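# Chapter 4: Beans, and how to stop being scared of them

I came to dried beans late and rather grudgingly. My first landlord, Michalis Makris, kept a sack of them under the stairs in Skevembridge, and every Sunday night he'd put some in a bowl of water and go to bed. I thought it was a terrible faff. I bought tins! Then one December I was properly skint, he sold me a bag for next to nothing, and I ate out of it until the spring (I still owe him a decent dinner for that).

So this chapter is the one I wish I'd had back then. We'll look at what a pulse is, how much water it takes up, why some need soaking and some really don't, and how to cook a small batch on a single ring in a room that's also your classroom or your bedroom. You'll want your notebook from Chapter 3, as we'll be weighing things before and after.

A few words you'll keep meeting:

- **Pulse:** the dried seed of a plant in the pea and bean family.
- **Soaking:** leaving the seeds in plenty of cold water, usually overnight.
- **Yield:** what the cooked beans weigh compared with what you started with.

Let's do yield first, as it catches everybody out. Weigh 400 grams of dried soybeans and tip them into your biggest bowl. Pour in over 1,000 millilitres of cold water and leave the lot until morning. The beans will swell and go from round to more of an oval, and if your bowl was a mean little thing you'll find them climbing out of it. I once did this in a pudding basin and was picking beans off the worktop at breakfast.

Mung beans are far less bother. They're small, they cook quickly, and you can get away with no soaking at all. Red beans are the ones to be strict about: soak them, throw that water away, then boil them hard in fresh water before you turn anything down. 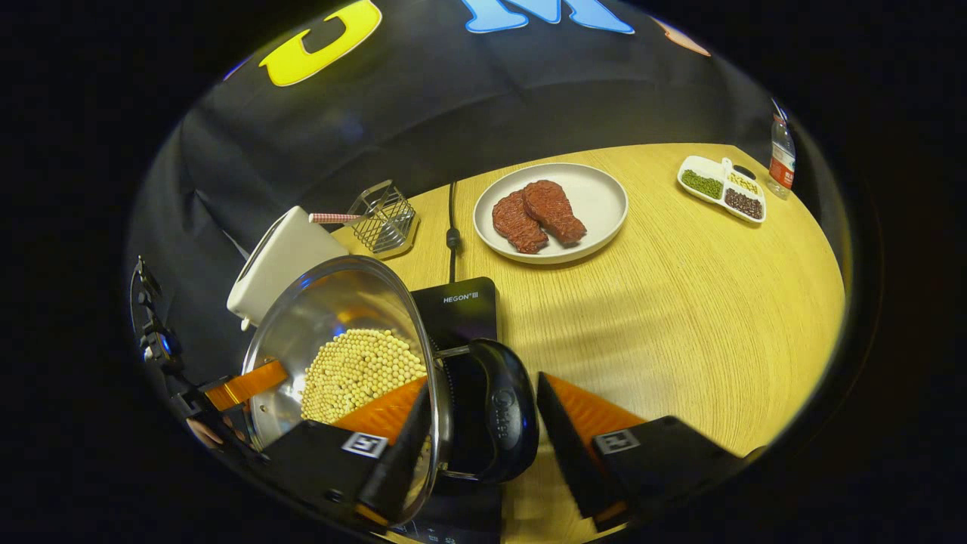
Whichever sort you start with, sort through them while they're dry. Tip the pan towards the light and give it a gentle shake so the top layer moves, and pick out anything shrivelled, split or suspiciously like gravel. Do it again. I always find one more on the second go.

## Before you read on

Write down which pulses you've eaten in the past week, tinned ones included, and what they were served with. Meat counts as company here, and so does toast. Keep the list handy, because we'll come back to it in section 4.2 when we compare a plate of beans with a plate of steak.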